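Student Work > Design for Learning > Group Projects > Sorting by Colour
Print this page | E-mail this page

Sorting by Colour: Report on a Table Activity

Group members: Timo Lammers, Retno Govindasamy, Prasetyo Latuheru
Supervisor: Inger Hjaltested
Submitted Tuesday, December 19, 2023

1. Background

Our project studies a very simple activity, the sorting of coloured cubes into bowls of the same colour. It is used in many kindergartens, and all three of us remember it from our own childhood. In the first meeting our supervisor asked us what makes such an activity easy or difficult to understand, and we could not answer well. We therefore decided to build our own version and to look carefully at each part of it: the table, the bowls, the tray and the cubes.

The budget was 50 dollars. Retno bought the bowls in a second-hand shop in Birkville, and the cubes were left over from a course last year.

2. Choice of materials

We wanted the bowls to show their colour clearly but not to hide the cubes. A bowl which is coloured everywhere makes a cube of the same colour difficult to see. For this reason we chose bowls with a coloured rim and a pale inside. The rim tells where the cube belongs, and the pale floor lets you check the result from your chair.

The bowls are shallow. In November we tried deeper ones from the kitchen of the Collcombe residence, and it was necessary to stand up to look into them. Timo also proposed a third colour, yellow, but we had no yellow bowl and we did not want to paint one.

The tray was the part that we discussed most. At first the cubes started directly on the table, and they went everywhere. A metal tray keeps them together, but it is noisy when a cube is dropped. Sugeng Ismail from the workshop gave us a piece of black mat for the bottom. It is quieter, and the red and the blue are both easy to see on it.

3. Arrangement on the table

We compared 4 arrangements. With one bowl on each side of the tray, the arm must cross the cubes again and again. With both bowls behind the tray, smaller children could not reach them comfortably. A bowl in front of the tray was in the way of the sleeves. In the end we placed both bowls on the left, close together, and the tray on the right. A left-handed person may prefer the opposite, and this we have not tested.

The table has a light wood-grain top. We kept it without a cloth, as the rims are clear enough against it.

Both bowls empty, and three cubes sorted:

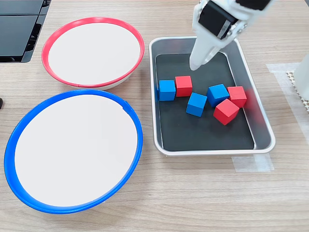
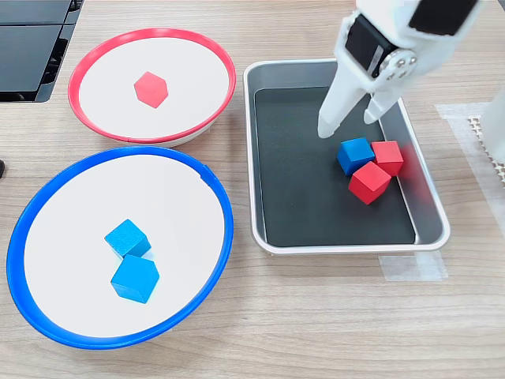
4. Discussion

The weak point of our design is the size of the bowls. The blue one is larger than the red one, and Prasetyo observed that a child could think the size also has a meaning. If we repeat the project, we would look for two equal bowls, even if it costs more.

We also did not decide if the cubes should be placed in order or only dropped. Our written instruction says "put", and this word allows both. Our supervisor suggests that we leave it open and write down what each person chooses. We would like to do this in the spring, together with the yellow bowl if we can find one.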